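Chapter 4
Printed Cloth: Reading a Repeat

By the end of this chapter you should be able to find the repeat in a printed fabric, tell a scattered pattern from a trailing one, and plan a length of cloth for a bed, a wall or a table without cutting a flower in half.

Most of us grew up with roses somewhere in the house. They may have been on the curtains, or the tea towels, or the good sheets that came out when an aunt was staying, and I dare say very few of us ever looked at them properly. I certainly didn't. I slept under a rose print until I left home and could not have told you whether the stems went up, down or sideways (they went sideways, as I found when my mother gave me the old sheet to cut up for this course!). So we are going to begin with a cloth of the most familiar kind, the white bed sheet with pink roses, and take our time over it.

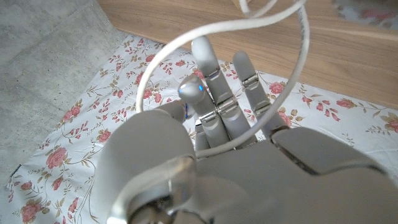

Fig. 4.1 Rose-printed sheet between a concrete floor and a wooden surface.

When you meet a print like this for the first time, try not to start with the biggest flower, tempting as it is. Start with the white. The plain ground between the motifs is what lets a room breathe, and it is also what shows up every mark, so a printer thinks hard about how much of it to leave. Liliana Ruggiero, who taught me at Brondville and to whom this whole chapter owes a great deal, used to make us squint at a cloth from across the room until the flowers went soft, and only then were we allowed to pick up a pencil.

Once you have the white, look for the stems. They are the roads of the pattern, and if you follow one patiently it will bring you back to a flower you have already met. The distance between the two is your repeat. Write it down, because you will want it again in Section 4.3, when we work out lengths.

Scale matters too, and it changes with where the cloth ends up. A sheet is drawn to be seen lying down, from close by, with folds in it. 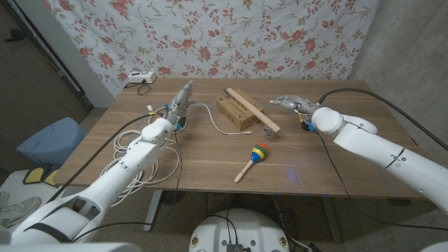 Hang the same sort of print behind a table and it becomes something else altogether, closer to a wallpaper, with the vines doing most of the work and the single blooms sinking back among the leaves. Beside bare grey concrete the pinks and reds look warmer than they would against cream paint. It is well worth pinning up a length at home for a day or two before you decide anything, and looking at it again on a dull Monday morning.

Now come in close again, and notice how the flowers differ from one another. A good rose print will have open blooms and small buds, and the stems between them will often be a quiet tan or olive so that they don't fight with the petals.
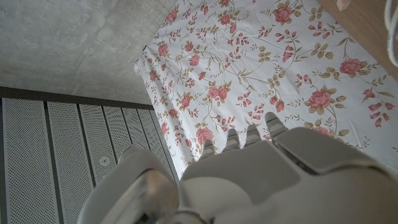
Fig. 4.2 Pink and coral roses with rosebuds and trailing stems on a white ground.

Before you go on to Section 4.1, find a printed cloth of your own, lay it flat, and trace one stem from flower to flower with your finger. Keep the cloth by you, as we shall be measuring it next.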